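Home | News | Events | Contact
Search this site Go
Print this page | E-mail to a friend

Pastura repair café to open its doors again this December

2025-08-05

After a summer of kind letters and rather a lot of cake, the Pastura Repair Café is delighted to say that it will be back for a second winter, with 40 places at each session and a warm welcome for anybody with a wobbly lamp or a silent radio. 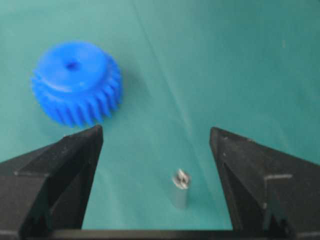 Last winter neighbours brought in 1,108 household items, from toasters to a much-loved music box, and some 200 people stayed on to learn a little mending themselves.

"My own kettle was among the first through the door," said organiser Nisreen Dabbas, "and I have been coming back ever since, mostly for the company!" 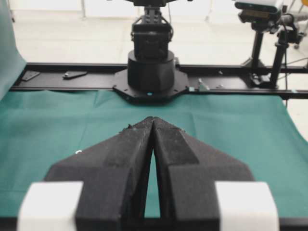

Fergus Lennox will look after clocks and small motors once more, while Natnael Araya takes over the sewing table. Spare parts are kindly being given by Trelteck.
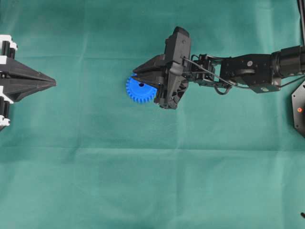 How to book

Places are free, though booking is a great help to us. Please ask for Khalil Matar at the Pastura front desk, and do arrive 15 minutes early.

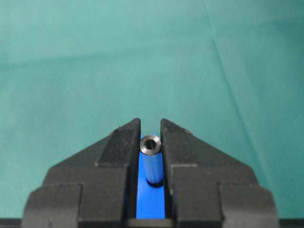
Green cloth with a fold and a long crease.

Print | E-mail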